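作業ノート　文字積み木の仕分けと「PEAR」の盤面
7月　Tasach 作業室

午前

Flundmont に入れる単語遊びのセットの続き。前のページで単語の候補は60語まで絞ったので、積み木の字と盤の字を突き合わせながら、短いものから順に並べてみる。3文字の語は前回までにひととおり済んでいる。ここからは4文字の語に入る。

最初の語は PEAR。選んだ理由は単純で、PEA まで並べたところですでに別の語になっているから。子どもが途中で手を止めても「豆」として成立する。逆に言うと、途中で終わったのか、初めから豆のつもりだったのかが盤面だけでは分からない。説明書の文面に関わるので、今のうちに考えておく。

見本の字は白い盤に赤のマーカーで、大文字の手書き。盤は黄色い縁のついた小さいホワイトボードで、奥の壁ぎわに立てて置く。字の大きさは少し不揃いで、R は縁のすぐそばまで来ている。書き出しをもう少し左に寄せないと、5文字の語は入らない。下書きの線を引くか、盤を横に長いものに替えるか。替えるなら足の形も変わるので、置き場所から決め直しになる。当面は下書き線で対応。

積み木は床の手前寄り、真ん中に横一列で並べる。P と A が橙、E が青。三つとも白木のままの地に色の字。盤の赤い字とは色が合っていないが、これは合わせないことに決めてある。色を手がかりに選べてしまうと、字の形を見なくなる。Ornlow から来た色別の見本カードは、そういうわけで今回使わない。

列の少し上、左寄りに橙色の積み木で白い B のものがある。地の色がついたものと白木のものが同じ場所に混ざると、どうしても色つきのほうに先に目が行く。正解の字が白木で、関係ない字が色つきという組み合わせは、少し意地が悪いかもしれない。ただ、大人が見る限りでは、邪魔というほどではない。ここは実際に遊んでもらってから決める。

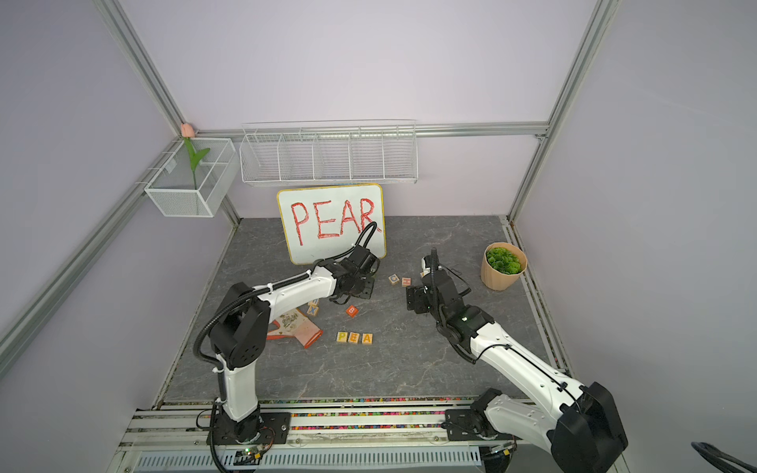
積み木の内訳について

手元にある積み木は全部で237個。出どころは二つで、Tóth の白木のものと、Ornlow 経由で来た混ざりものの箱。後者は地の色がついた積み木が主で、中に白木もいくらか入っている。台帳では前者を「T」、後者を「O」で始めていたが、O は文字の O と紛らわしい。すでに一度、自分で書いた「O-2」を「字の O が2個」と読んで時間を無駄にした。台帳の表記は「混」に改める。古いページは線を引いて直しておくこと。書き直しはしない。

分け方は次のとおりにした。

・白木に色の字のもの
・全体に色が塗ってあるもの
・字ではなく記号のもの
・字が読みにくいもの、塗りが傷んでいるもの

記号のものは今まで「その他」に入れていたが、思ったより場所を取るので独立させた。単語遊びには使わない。とはいえ混ざった状態で探すのが遊びの一部なので、まったく抜いてしまうのも惜しい。十字の記号は、小文字の t と読む人がいるはずだ。大文字だけのセットなので小文字は入らないと説明書に一行書けばよいが、その一行を読む年齢の子が遊ぶわけではない。保留。

塗りの傷みについて。緑の N は表面が少し擦れて、細かい斑になっている。字は濃い緑で、白い縁取りがあるため読むのに支障はない。縁取りのない積み木で同じだけ擦れていたら、外すほうに回していたと思う。縁取りは効いている。塗り直す場合も、縁取りのあるものは上から塗らず、そのまま使う。

向きの問題

今日いちばん時間を使ったのはここ。

積み木は置いたときの向きが揃わない。投げ出した状態から探すのだから当然だが、字によって困り方がだいぶ違う。昼前に床へばらして、横から見たり手前から見たりして書き留めた。

H は横向きになると横棒が縦に立つ。太い字体なので、そうなると飾りのついた I にかなり近い。ピンクの H を見ていて、最初は I だと思った。I は候補60語の中で何度も使うため、ここで取り違えると影響が大きい。

C は傾いても C と読める。真横まで回れば U に寄るが、端の切れ方が違うので、隣に本物の U があれば区別はつく。なければ迷う。

N は横にすると Z。これは字体に関係なく起きる。どうしようもない。

O は向きがない。助かる。

Q は尻尾の位置で向きが分かるので、傾いていても迷わない。ただし尻尾の短い字体だと O に見える。今の橙のものは問題なし。

V は逆さにすると横棒の抜けた A になる。紫の字のものは V でよいと思うが、チェック印のようにも見えて、字なのか記号なのか自信が持てない。台帳には「V?」と書いた。裏の面の字と突き合わせてから決める。

白木の積み木は側面に縞の木目が出ている。向きの手がかりに使えないかと考えたが、字を塗る面と木目の方向に決まりがなく、これは使えなかった。下の辺に細い線を一本入れる案のほうが確実。トランプや番号札の 6 と 9 でよくやる方法で、見た目もそれほど損なわない。線の色は字と同じ色にする。H、I、N、Z、V、A、C、U、それに M と W。この範囲に入れれば足りるはずで、全部の積み木に入れる必要はない。

ただ、線を入れたものと入れないものがあると、今度は線そのものが字の一部に見える恐れがある。I の下に線があると、飾りの片側だけが太いように見えそうだ。試し塗りは I から始める。
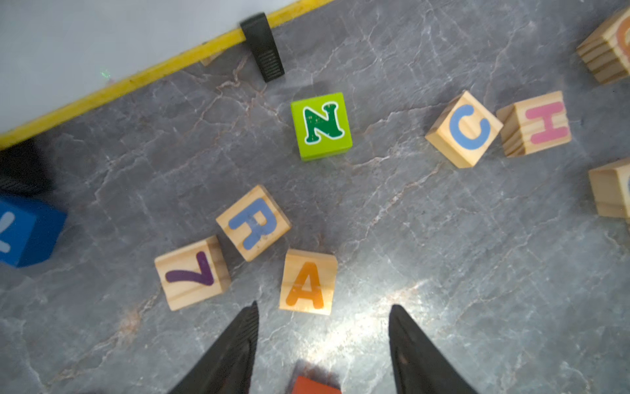 緑の N と、右に並んだ白木の C と H。H は横向き。

C と H が角で触れているのは、並べる側としては少し厄介だった。ばらしたときに隣り合った二つが、並べた結果のように見えることがある。CH は英語では続けて出てくることの多い組なので、なおさらそう見える。遊び方の説明に「まず全部をばらばらに離す」と入れるかどうか。入れると手順が一つ増える。今の説明は三行で収まっていて、四行目は入れたくない。

床の模様

床は灰色の大理石模様で、白い筋と、薄い赤茶の筋が入っている。白木の積み木はよく見える。橙や黄緑も問題ない。気になったのは濃い青の積み木で、地が暗いもの同士になるため、端のほうにあると見落とす。字の色が薄い青だと、なおのこと遠目には沈む。

無地の薄い色の敷物を一枚入れれば済むが、白木が今度は沈む。どちらかを取るしかない。Tóth の白木が主役なので床はこのまま。濃い青の積み木だけは、置く場所を盤のそばに避けず、なるべく真ん中に出す。盤の足の陰に入ると、ないものとして扱ってしまいがちだ。午前中にも、足の後ろに半分入った青を数え忘れて台帳が合わなくなった。

盤の黄色い縁の陰も同じ。小さい積み木は角だけ出して残りが隠れる。片付けのときは盤を一度持ち上げて、下と後ろを見ること。これは自分用ではなく、次に使う人のために書いておく。

棚とかごの使い方

昼過ぎに Éabha Mac Carthaigh が来て、片付け方の相談をした。彼女は Flundmont の棚の寸法を見ている。こちらの盤面をしばらく眺めて、最初に言ったのは積み木のことではなく、奥の壁のワイヤーかごを使わないのかということだった。

白いワイヤーの長いかごで、仕切りで五つの区画に分かれている。今は空のまま。高さは横のレールのすぐ下で、手を伸ばせば届く。区画が五つあるなら、白木、色つき、記号、要修理で四つ埋まり、一つ余る。余りは「今の単語に使う字」の置き場にできる。台帳の分け方とそのまま対応するので、悪くない案だと思う。

問題は網目。積み木は落ちないが、仕切りが細いワイヤーなので、山にすると隣へ越えるかもしれない。それと、かごの中では字の面が上に来るとは限らず、探すのに結局全部出すことになる。Éabha は、底に薄い板を敷いて一段だけ並べればよいと言う。一段に並べるなら入る数は限られ、237個はとても無理。そもそも一度に床へ出すのはほんの一部なので、残りは今までどおり箱に置き、かごには当日使うものだけを入れる。これで合意した。

底板は端材から切る。角を少し落とさないと、ワイヤーの曲がったところに当たって浮く。採寸は現物合わせで。

左の壁には、もっと小さい白い網のかごがある。区画は二つで、造花のチューリップが立ててある。薄いピンクの花、葉が一枚。ここにマーカーと布を入れようとしたが、チューリップをどけたくないと Éabha が言うので、そのままにした。私も特に困らない。マーカーは別の場所を考える。盤の赤い字を書き直すたびに取りに行くことになるので、あまり遠くない場所がよい。

盤の位置は奥の壁の中央から動かさないことにした。左右どちらかに寄せれば床が広く使えるが、正面に字があるほうが、列を作るときに見比べやすい。立てかける角度も今のままで字は読める。足は黒い小さなものが二つで、字を書くときは片手で上を押さえておく必要がある。押さえずに書くと、線が途中で曲がる。今日の PEAR の不揃いは半分それが原因。もう半分は私の字のせい。

かごの底板について、あとで迷わないように決めたことだけ書いておく。

・厚みは薄いほうを使う
・色は塗らない
・区画の名前は板に直接書かず、紙を挟む
・紙の字は大文字だけにする 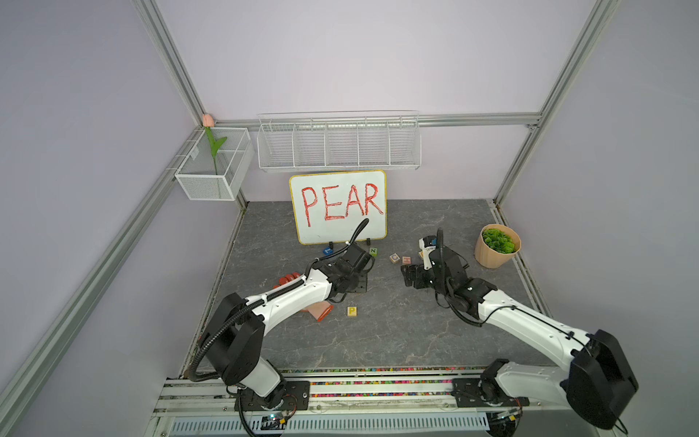

写真:Tasach 作業室

区画の順番は左から、白木、色つき、記号、要修理、今の単語、の予定だったが、Éabha から逆ではないかと指摘があった。使う字が右端にあると、右利きの人は取りやすいが、語は左から並べる。最初の一文字を取って左の端まで運ぶことになる。中央の区画を「今の単語」にすれば、どちらへも同じくらいの距離で済む。中央に決定。残りの四つはその両側に振り分ける。要修理は使わないものだから、いちばん端。

このとき棚の寸法の話も少し出た。Flundmont の棚は引き出しではなく平たい盆で、深さが積み木一段分しかないそうだ。それなら作業室のかごと同じ並べ方がそのまま移せる。底板を盆の寸法に合わせて切れば、板ごと載せ替えられるかもしれない。載せ替えまで考えるなら、角の落とし方を両方に合わせる必要がある。寸法は Éabha から紙で受け取ることにした。口頭で聞いた数字は書かない。

台の染み

台の右寄りに黒ずんだ三角の染みがある。その下にも短い筋。以前からあったのかどうか、台帳にも前のページにも記録がない。何の跡か分からないので、いきなり強い溶剤は使わない。水で絞った布、それで変わらなければ消しゴム、の順で試す。白っぽい床ではなくても割と目につく。小さい積み木を一つ置けば隠れる大きさかどうかは見ていない。隠すつもりもない。

染みがあると、そこを字の置き場の目印に使ってしまう癖がつく。現に、ばらすときに三角のそばに何か一つ置いていた。並べ方の試しとしてはよくない。ばらすときは染みを見ないで、手の中で混ぜてから離す。

夕方

盤の赤い字は、照明が映るところだけ読みにくい。盤の表面に艶があり、真ん中あたりが白く光る。見る高さによって場所が動くので、子どもの目の高さで見ておかないと意味がない。しゃがんで見た。字の下側に映り込みが来る位置と、まったく来ない位置がある。艶消しの盤に替えるか、マーカーの線を太くするか。線はもう十分に太い。艶消しは字が消しにくいと聞くので、替えるなら一枚だけ買って試す。 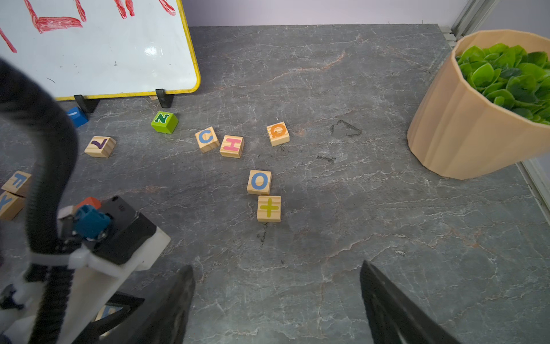

照明の向きを変える手もあるが、作業室で直しても Flundmont では照明が違う。ここでの調整に時間をかけるのはやめて、盤の側で解決できるものだけをやる。Éabha に、向こうの照明が真上か斜めかを確認してもらうことにした。

4文字の語に戻る。PEAR の次は CHIN を候補に入れていたが、向きの問題で一度外す。H、I、N と、迷う字が三つ続く。下の線を入れてからなら逆によい試しになるので、後半に回した。代わりに前に出すのは BOAT。B、O、A はどの向きでもほぼ読み違えない。T は横倒しでも T だと分かる。ただし十字の記号を混ぜたままだと、T の代わりに使う人が出るかもしれない。それならそれで見てみたい。記号は抜かずに残す。

Q は60語のうちに一つも出てこない。四文字までの語で Q を使うものとなると、子ども向けには QUIZ くらいしか思いつかず、それも Z と N の問題に引っかかる。使わない字として床に置いておく分には、形がはっきりしているので都合がよい。白木の中では目立つほう。

3文字のときに気づかなかったこととして、列の長さがある。4文字になると、積み木の間隔を空ける人と詰める人で列の見え方が変わる。今日の PEA は詰め気味に並べた。見本の盤の字と間隔が揃っているかどうかは、測っていない。間隔を指定するつもりはないが、説明書の絵は詰めたほうで描いてもらう。

途中で終わった語の扱いについて、朝の疑問に戻る。盤の字の下に、文字数分の短い横線を引いておくのはどうか。PEAR なら四本。積み木が三つしかなければ足りないと分かる。ただ、向き用に積み木へ入れる線と見た目が似るので、両方やると混乱しそうだ。枠にすればよいか。四角い枠を四つ、赤ではなく黒で。盤に書く手間が増える。枠だけ印刷した薄いシートを貼っておけば、字はその上に書いて消せる。これは安く作れるので、試し塗りと一緒にやってみる。

Éabha はこの案に賛成だが、枠の数を固定するとその語数でしか使えないと言っていた。確かに。シートを文字数別に用意するか、長いほうに合わせておいて余りを使わないか。余りの枠があると、また「足りない」と思わせる。文字数別で考える。

残っている作業

・I、H、N に下線を入れて試し塗り。乾かすのに一晩置く
・「V?」の積み木の裏面を確認し、台帳を直す
・台帳の「O」表記を「混」に
・かごの底板を切る。その前に盆の寸法を待つ
・染みを布で拭いてみる。変化がなければ書いておく
・枠のシートを3文字用と4文字用で作る
・見本の書き出し位置を左へ

マーカーは赤が薄くなりかけているので、次の注文に入れた。黒も一本。

床の積み木は片付けずに置いて帰る。BOAT はその続きから並べる。盤の字はまだ PEAR のまま。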